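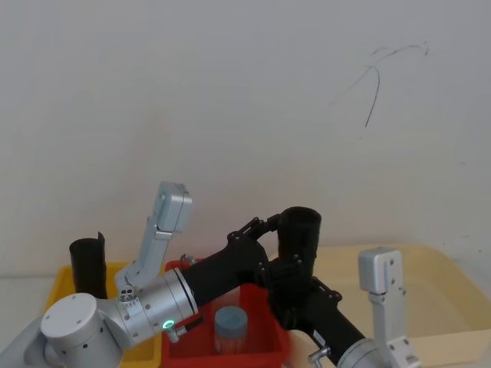
**Toàn Tăng joins Lenuro as brand director**

30 May 2022

Great news from the Lenuro studio: Toàn Tăng has come on board as brand director, and we could hardly be happier! Toàn spent nine years at Cavau, first as a copywriter and later leading campaigns for food co-ops, repair shops and small clothing labels. He starts with us this week and will split his time between client work and our mentoring program for young marketers.

Many readers will know him from "Ask the Grower," the Cavau campaign that put 70 farmers on the radio in their own words. It brought in 3774 questions from listeners, and every one of them got a reply (Toàn wrote plenty of those himself, usually on the train). We still quote lines from it in meetings.

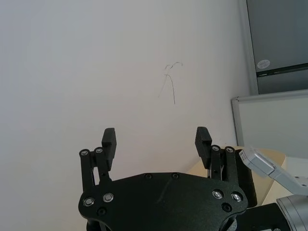

His first job with us is the new identity for Ninh, the tea cooperative that signed with Lenuro in April. Toàn wants it kept very spare: one typeface, one dark ink and lots of open space, with the same pull as a matte black shape against a plain white wall. Sơn Châu, who founded Ninh, saw five early sketches and picked a favorite within minutes. "He asked about our pickers before he asked about our logo," she told us. "I liked him right away."

Toàn will also give the opening talk at this year's Stukel gathering for independent agencies, on how to write honest ads for products you love. He's already collecting examples, good and terrible, so send him yours through the Lenuro contact page. Welcome, Toàn!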